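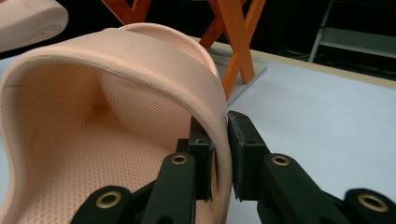
Slide sandal, peach-pink, dimpled footbed

From: Lizelle Sithole
To: Nisulside troop leaders list
Subject: Re: Packing list and money for the Ledholm weekend

Hi Chantelle,

My answers are under your questions. I'm copying the whole list so the other den leaders have the same information.

Chantelle Zulu wrote:

> Three things before I send the packing list to my families. First,
> is the camp fee still the same as last year? Second, are the
> first-year kids doing the Hegyi trail or only the short loop by the
> lake? Third, two parents asked if their kids can earn the cooking
> requirement at camp, and I didn't know what to tell them.
> I also need a headcount deadline. I have 5 families who haven't
> answered and I would like to give them a date.

Fee: It is $38 per scout this year. That covers the site, breakfast and dinner on the first day, and breakfast on the second. Lunch on the first day is a bag lunch from home. Adults pay for food only, and I'll send that amount when the Ledholm office confirms it. We have $545 left from the popcorn sale set aside for families who need help with the fee. They can write to me directly and don't have to fill out a form.

Trail: First-years do the lake loop. Hegyi is for the second-years and up. It climbs to 3,000 feet at the lookout, and the last part is steep with loose rock. If you have a first-year who is a strong hiker and a parent who will walk with them, talk to me before camp and we'll decide then. Please don't promise it to anyone.

Cooking: Yes, but only if they plan the meal beforehand. The planning is part of the requirement, and we can't sign off on a kid who just stirs the pot. Have them write down one breakfast with the ingredients and the amounts, and show it to you at a den meeting in February. At camp they cook it with their group and help clean up. You can sign the book yourself. I don't need to see it.

Headcount: I need final numbers by the last den meeting in February. After that I can add a scout only if another one drops out, as the Lurnoter shelter has a fixed number of bunks and we are close to it.

A few changes for the packing list:

Closed shoes are required on all trails and around the fire ring. Sandals are fine for the shower house and inside the shelter.
Each scout brings a plate, cup and spoon with their name on them.
Pocketknives only for scouts who have earned their knife card, and the card comes along too.
Medicines go to the den leader at check-in, in the original container.

Check-in is at 9 a.m. at the lower parking lot. The upper lot is closed to us this time, so plan on carrying gear up the path.

I still need one more adult for the evening skit program. Reply to me off the list if you can do it.

Lizelle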